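How do I register a new student club at Rurkedwood if we missed the spring deadline?

I'm a second-year and three of us want to start a board game club. We had the form mostly filled in last March but our advisor went on leave and never signed it, so it lapsed. Now the student life page says new groups have to attend an orientation session before they can book rooms, and the link to sign up for the session goes to a page from last year.

What I need to know:

Can we meet at all before we are registered? Do we have to start the form over or can they reopen the old one? Does the advisor have to be full-time faculty? The one person who has said yes is a part-time lab instructor.

We have 17 names on an interest sheet, if that matters. I went by the office twice and it was closed both times.

Posted by dutley_commons, 2024-09-03
126 views
Share (3)

Chang-ho Jin

I was the secretary for the hiking club for two years, so I did this paperwork more than once.

You can meet before you are registered. What you can't do is reserve a room, put up posters on the official boards, or ask for money. Lots of groups meet in the Dutley Hall lounge in the evening because it is first come, first served. Get there early if you need the big tables. Don't use the college name in your club name until the approval letter comes. You can be "Board Game Club" but you can't be "Rurkedwood Board Game Club" yet.

On the form, start over. They don't reopen lapsed ones. I asked them to do that for us once and they said the old forms are locked when the term ends. The good part is that you can copy your constitution over as is, as long as it still has the officer section and the part about how you remove an officer. That second part is what most groups leave out, and the form comes back to you if it's missing.

The advisor can be part-time. They have to be employed by the college for the whole academic year, so ask your lab instructor if the contract covers spring. If it's only for fall, you'll need a second person listed as a backup. Staff count too. Ours was a librarian.

You need 7 members with student email addresses, so your sheet is more than enough. Make sure people wrote their student email and not a personal one. We lost a week to that.

For the orientation session, ignore the link on the page and sign up through Dondik, under Groups, then Training. It takes an hour. Two officers have to go, and it has to be the two who are named on the form. If you switch treasurers later, the new one has to take the money part of the session separately.

The office is only staffed in the afternoon. I would go right after lunch.

11 people found this helpful
Comments (2)

gradside_na

Everything above matches what I remember, except I think the part about posters changed. We were allowed to put ours on the board by the mail room as long as it had a contact email and a date to take it down. Ask first.

Also, if your meetings are going to be off campus, they want to know the address. My roommate and I hosted our film group at our apartment for the first term and had to fill in one extra page with the street address and how many people would be there. It was not hard. Somebody from student life called to ask if there was an elevator and that was it. We had the couch pushed up to the window and people sat on the floor. 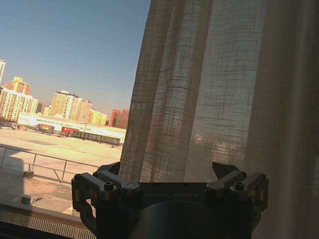

The window side of the apartment, with the city in the sun.

If you do it at someone's place, check the lease for a guest limit. Ours had one and we had to split a couple of the bigger nights in two.

One more thing, ask Na in the student life office about storage. There are lockers for clubs in the basement of Dutley and they go fast in the fall. Board games take up a lot of space and you don't want to carry them back and forth.

4 people found this helpful
Comments (0)

pkl_transfer

just email them. they answered me the same day. you might have to wait for the next batch of approvals though, ours took 3 weeks and we had everything signed

1 person found this helpful
Comments (1)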